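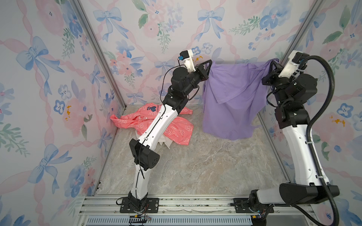

Fig. 1. A purple cloth garment held up, with a coral-pink printed child's jacket at left.

Textiles and Care, Unit 4: Fiber Content and Washing
Instructor: Yee-man Tseng
Mar 31, 2022

Reading for this unit: course packet, pages 122 to 134. The burn test sheet from February is still needed, so bring it.

1. Natural fibers
Cotton and linen come from plants. Both take up water easily and are stronger wet than dry. Cotton can shrink in the first few washes, mostly from tension left in the yarn at the mill. Wool and silk are proteins. Wool felts when heat, moisture and rubbing act together. Silk loses strength when wet and should not be wrung.

2. Manufactured fibers
Viscose is made from wood pulp and is much weaker wet than dry. Polyester and nylon take up little water, dry fast and hold a crease set with heat. Acrylic can stretch out of shape in a hot dryer.

3. Blends
Wash a blend by the rules for its most delicate fiber. A wool and nylon sock is washed as wool.

4. Care symbols
Washtub: washing. The number inside is the highest water temperature in degrees Celsius, so 30 means cool water.
Triangle: bleach.
Square: drying. A circle inside the square means tumble drying.
Iron: pressing. One dot is low heat, three dots is high.
Circle alone: professional cleaning.
A cross through any symbol means do not.

5. Dye transfer
Reds, purples and dark blues are the usual trouble. Test a hidden seam with a damp white cloth before washing a new item with light colors.

Homework
Copy the care labels from four garments at home. For each one, write down the fiber content and say whether the symbols match what you would expect from sections 1 to 3. One page, due next class.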